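Ticket 2252 – Hand-held gripper, pads losing grip on thin fabric
Status: open
Reported by: Sipho Shezi
Assigned to: Osian Harries
Opened: 26th May

Problem
Thin knit items slip out on lift. Towels and thicker cloth are fine. Seen on the Skyrme fingers with foam pads, not seen on the Ganell fingers with molded silicone.

Setup
Two hand-held units over a wood tabletop, sock task. Controller firmware unchanged since October. Logging through Gurovus at the default rate.

Log
SS: Ran 140 lifts with the Skyrme set. 63 slips, nearly all at the pad tips. Jaw closes fully each time according to the encoder.

OH: Is the zero offset still good? A bad offset will report closed with a gap left at the tip.

SS: Re-zeroed with the gauge block. No gap. Slip rate did not change.

OH: Then look at the pads. Plamdale rates that foam by cycle count, and the counter on your unit reads 756 since the last swap.

SS: Checked. Pad edges are frayed on both fingers, with a light torn patch near the tip of the left one. The right is scuffed and starting to peel along one side. 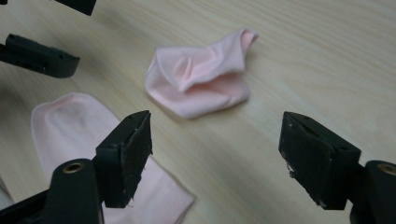 Fabric lying flat is the harder case, as the tips have to pinch it off the table. A bunched sock gives the pads more to close on, so please log the two separately.

OH: Agreed. Swap both pads as a pair, re-zero, and repeat the same run. Do not change the grip force yet – I want one variable at a time.

SS: Pads ordered. Ganell set goes on in the meantime.

Next action: SS to repeat the run on new pads and attach the log.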